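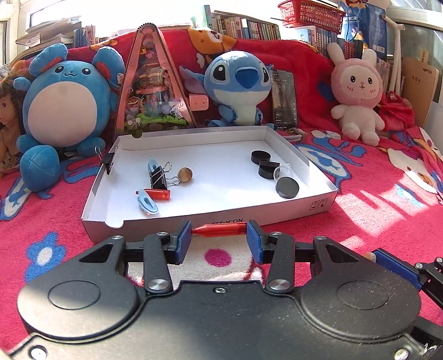 *Red cartridge held across the pads, tray NO.A-222 behind.*

December 30, 2020

Back from the Kutex open day in Wendton. Writing this up tonight while the numbers are still in my head, otherwise it will sit in the notebook until the end of January like the last one.

Two hours and ten minutes by train, change at Laltmont, no delay. Sign-in took longer than it should have. They wanted a printed form, and I had filled in the online one. Filled in the printed one. Badge number 56.

The morning was the talk on the hand-held gripper and how the recordings from it are used. Most of it I knew from the paper. New to me: they now record with both hands in nearly all sessions, and they drop any recording where one gripper leaves the other's view for too long. I asked how long is too long and was told it is set per task. I would have liked a figure. The total so far is 2327 accepted recordings for the sorting tasks, and of those 700 are small parts only. They want another 400 of small parts before they train again. No figure for how many were rejected. Two people asked.

After that, the work itself. Sorting and picking from a shallow white cardboard tray, on a soft blanket, with plush toys lined up behind. The blanket interests me more than the parts do. On a hard bench the tray is a fixed reference and you can be lazy about height. On something soft, the tray settles when you push down on the contents, and the approach has to allow for it. I pressed one corner with a finger and got several millimeters of travel.

The part I spent most time on was the translucent red cartridge. Tapered at one end, flat and wider at the other, and held lengthwise between the pads, so that one pad takes the narrow tip and the other takes the flat end. I would have gone across the body. Their argument for end to end is that the flat face gives one pad something square to sit on, and the ribs on the other pad catch the taper. My objection is that any sideways offset turns into a rotation about the tip. I was allowed to try both. End to end, I dropped it on the first attempt and held it on the next five. Across the body, I held it every time but could not set it down straight. So they have a point, at least for placing.

Notes on the gripper, for my own build:

- Blue ribbed pads. Rib direction matters more than I assumed. I had planned on smooth pads and will change that.
- Two straight links out to the fingers, on large pivot screws at the lower end, smaller pins at the upper joints. The pivots are easy to reach with a driver. Mine are not.
- Triangular cutouts in the arms. I asked whether this was for weight or for printing time and got both answers from two different people.
- The trigger return spring is too strong for my hand. After twenty minutes I had a sore forefinger. The same complaint is in my notes on the Rocha unit from the spring, where I blamed the grip angle. It may be the spring in both cases.
- The body plate collects dust. Mine does too. A lighter color would hide it, and then I would never clean it.

The round wooden balls gave me the most trouble. The ribs touch at a few points only, and a small error in centering sends the ball out sideways. The staff member next to me closed slowly, paused at contact, then finished the squeeze. I copied this and it helped. Whether a trained arm will keep that pause or smooth it away is a question I raised and did not get a clear answer on. They have not looked at it separately.

Flat pieces are the other weak spot. A thin disc lying on cardboard gives the pads almost no edge. The accepted method is to tip it up against the tray wall first and then take it by the rim. It works, but it roughly doubles the length of the recording, and the operator has to do it the same way each time for it to be of any use. I did it three different ways in three tries. I doubt any of mine would be accepted.

Binder clips are easy. Take the body and stay off the wire loops.

Light was a problem in places - direct sun through the window left bright patches on the blanket to the right of the tray. I expected them to draw a blind. They prefer it uneven, on the grounds that people's rooms are uneven. Fair enough for training. It made it hard for me to judge depth on the clear plastic lid, and I closed short of it twice.

Afternoon session was on calibration and ran long. Left before the questions to make the train. Took the handout. It has the pad drawing with dimensions, but no material spec, so I will have to write and ask.

To do:

- Order ribbed pad stock, or cast my own if the price is silly.
- Move the lower pivots outward on the left finger so the screws can be reached.
- Try a weaker spring before changing the grip angle.
- Redo the tray tests on a folded blanket instead of the bench.
- Ask Kutex for the pad material and the rejection figure.

Home by eight. Finger still sore. Left my own tape measure on their table, the good one.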